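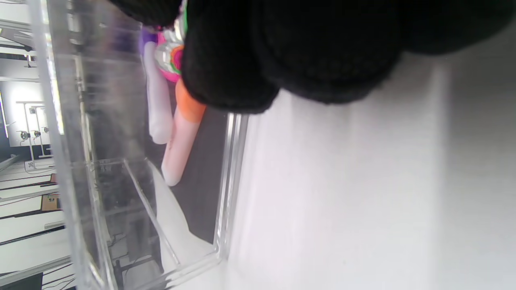 The Skaltstead Manipulation Project is a student robotics program based at Skaltstead, in which undergraduate teams collect and label demonstrations of tabletop handling tasks. It was established in August 2022 by Anouk Jansen and Obinna Bako as an elective unit and became a capstone option the following year.

Tasks
Teams of four select a household or stationery task and record it with a hand-held gripper. The marker task, specified by Kenneth Gatchalian, covers capping, uncapping and sorting into a clear organiser. Each team submits 150 demonstrations, graded on labelling, coverage of start positions and a written report.
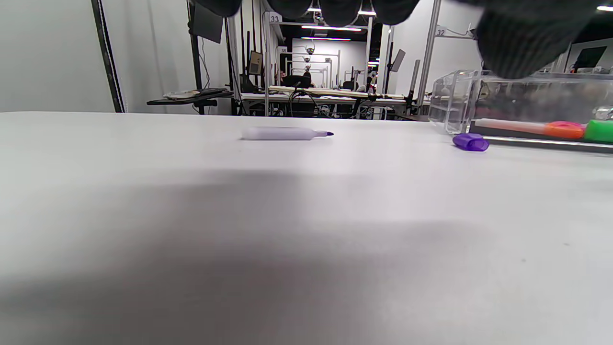
Uncapped marker and purple cap on a project table

Dataset
Recordings are stored in the Bunevum format. The first release held nearly 800 demonstrations. Episodes shorter than five seconds are excluded.

See also
Linport
Imitation learning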